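Tamuno Render Set: data card for arm and gripper planning
Version of October 15, 2020
Maintainers: Haris Usmani, Hina Magsi

Purpose

The set was made to support the equipment plan for the Ponside site. The plan covers one single-arm cell with a two-finger gripper, and the purchase request has to state reach, finger opening and camera mounting before a vendor quote can be accepted. Simulated runs are used to fix those values ahead of the order.

Contents

200 episodes, all rendered. Each episode holds the color streams, joint positions, gripper width and a text label. The object models come from the Herkley parts folder and are loaded one at a time. No depth stream is included. Episodes that ended in a solver error were removed and are listed in dropped.txt.

Views

Each camera has its own folder. File names match across folders, so a step can be looked up in any view by its index.

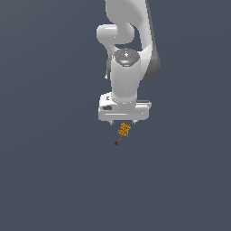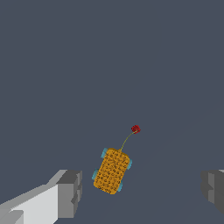
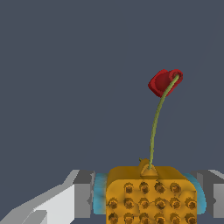
Simulated views of the gripper and an orange object, plain gray background.

Use in the budget

The request is split into 3 lines: arm, gripper, cameras. Only the gripper and camera lines depend on this set. The arm line was settled in July from the Flunel quote and should not be reopened on the basis of simulated reach.

For the gripper line, read the width column at the closing step and take the largest value over all episodes. Add the clearance given in limits.csv. A gripper with a smaller opening than the result is ruled out, whatever its price.

For the camera line, compare the close views with the wide view at the same step index. If the label can be checked from the wide view alone in every episode, one camera is enough and the second mount is struck from the request. At present 13 episodes fail this check, so both mounts stay in.

A reserve of $1,000 is held for spare fingertips and cables. It is not to be moved to the camera line without a note from Hina Magsi.

Limits

Contact forces are solver output and have not been compared with hardware. Do not use them to choose grip force or fingertip material. Lighting is fixed. Cycle times are not valid for staffing or throughput estimates.

Changes

Width column now in millimeters. Earlier copies used meters and should be deleted.
Camera folders renamed to match the line items in the request.

Questions about the files go to Haris Usmani. Questions about the request go to Hina Magsi.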